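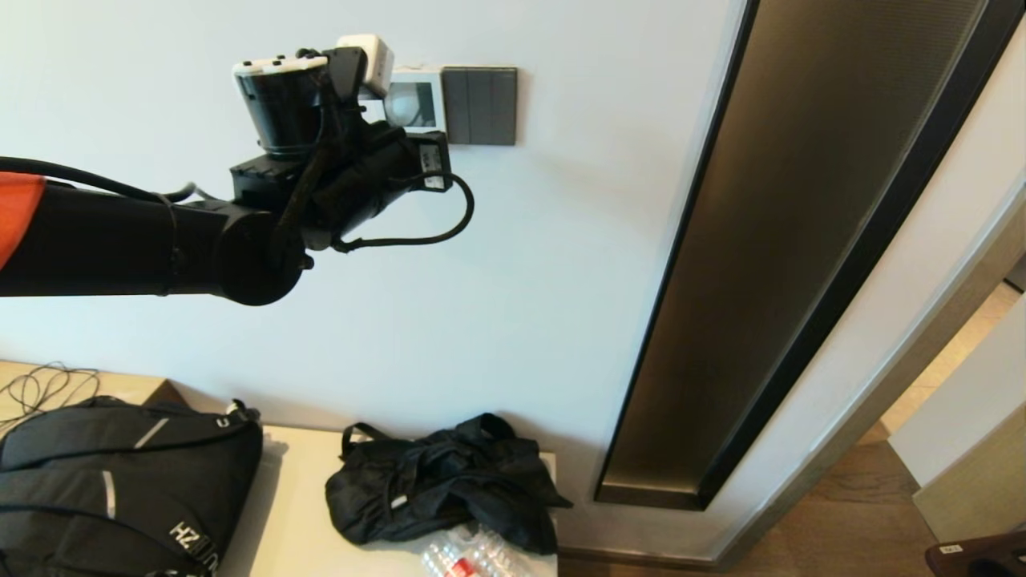

A painted wall with its switch panel. Pale blue-greys are back in demand.

When Griet Vandenberghe bought her weatherboard house in Plutberg, the hallway had 21 coats of paint on it. She knows because a conservator from Adby cut a small square out of the plaster and sanded it back layer by layer. The oldest was a limewash the colour of weak tea.

Old paint has become a business in the district. Kobe Van Leeuwen runs Meijer, a two-person workshop that matches heritage colours for owners and councils. He keeps 200 reference cards in a timber drawer, most of them brushed out by hand, and charges by the room.

Greys are the hard ones, he says. Many early blue-greys were mixed on site from white lead, lampblack and a little blue, so the colour shifted between one bucket and the next. Modern tints are far more even, and some owners find them flat.

Lead is the other problem. Anyone sanding an old house should test first, wear a proper respirator and keep kids out of the room.

Vandenberghe spent just over $1,000 on her hallway and finished it in June. She left the conservator's square uncovered beside the front door — visitors usually ask to touch it.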